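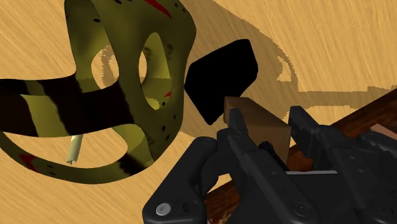 Olive-green mask on a light wooden tabletop (rendered view).

Map History and Cartobibliography
Handout 4: States, issues and the dating of engraved maps
Course notes, V. Sjöberg

4.1 Terms
A map printed from a copper plate may exist in several states. A state is any form of the printed image that results from a deliberate change to the plate. An issue is a group of copies put on sale together. One state may appear in more than one issue, and a single issue may contain mixed states where old sheets were used up first.

Colour added by hand after printing does not make a new state. Neither does a change of paper. Wear to the plate is recorded as an early or late impression of the same state.

4.2 Worked case: the Zirholm chart
The Zirholm chart of the Skernia coast is known in four states. They are told apart as follows.

State 1. No scale bar. Imprint blank after the engraver's name. Soundings stop at the river mouth.
State 2. Scale bar added lower left. Soundings carried inland as far as Ostesari.
State 3. Imprint of the Laitinen shop added. The shoal north of Ostesari is renamed, and the old lettering can still be read under the new.
State 4. Plate number 109 added outside the neat line, upper right. Rhumb lines recut.

The union list records 212 copies. Of these, 166 are State 3, which fits the long period in which Laitinen sold the sheet singly and in atlases. State 1 is scarce, and no bound copy is known. 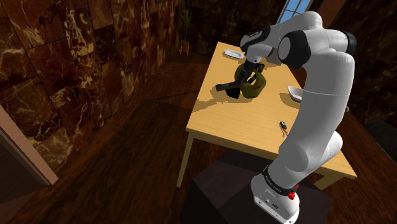
Course Notes, vol. 2, p. 31

4.3 Dating evidence
Evidence is ranked by how closely it is tied to the plate itself. A dated imprint comes first, but may be left unchanged for decades. Shop addresses are next and should be checked against trade directories. Watermarks date the paper only, and give an earliest date for the impression. Place names and boundaries are the weakest evidence, as engravers often copied from older sheets.

For the Zirholm chart, the plate mark measures 483 mm across in all four states. Small differences between copies are due to shrinkage of the paper and should not be used to separate states. Measure at the top and bottom edges and record both.

4.4 Entry format
Give title as engraved, with line breaks marked; imprint; plate mark, height before width; scale; state; watermark; references. Copies seen in person are marked with an asterisk.

Exercise for July: prepare an entry for one sheet in the map room and state which evidence was used for the date.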